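How a Doll Swap Works (and Why Yours Might Get Lost in the Mail)

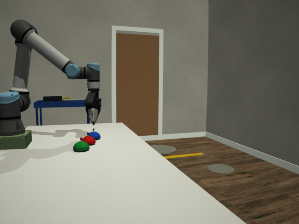

A doll swap is a trade between people who like making things. You sew or stitch a small doll, you mail it to a partner, and your partner mails one to you. You don't get to pick what arrives. Most cloth dolls begin with a body, a stuffed head and a long argument about the eyes. Buttons are the usual answer. Flat ones make a doll look sleepy. Domed ones, like the three on the long white table under the black gripper, would make a doll look as if it just heard a loud noise. Some people enjoy that. A doll really only needs 2, unless you are making a monster.

Who decides who swaps with whom?

Every swap has a host. The host makes a list, mixes up the names and sends everybody a partner. The Lindusow Doll Swap began with a handful of people and grew to 100, and then 82 of them mailed a doll on time. The others had very good reasons, many of them about glue.

What are the rules?

They change from swap to swap, but Lindusow's are pretty normal. Your doll must be shorter than a ruler. It must be made by you, and your grandmother may help but may not do the whole thing while you eat crackers. You have 3 weeks. Most people start in the last one.

What if I don't like my doll?

You say thank you anyway. Then you put it on a shelf and wait. My first swap doll was named Pollock, and he had one arm longer than the other and hair like a wet broom. I hid him behind a lamp until November. Now he sits in front of the lamp – he blocks most of the light, but I've stopped moving him.

How do I mail one?

Wrap the doll in tissue, then put it in a box, then write the address clearly. Clearly means a stranger can read it. My doll Fava once spent a month in the wrong town on account of my sevens.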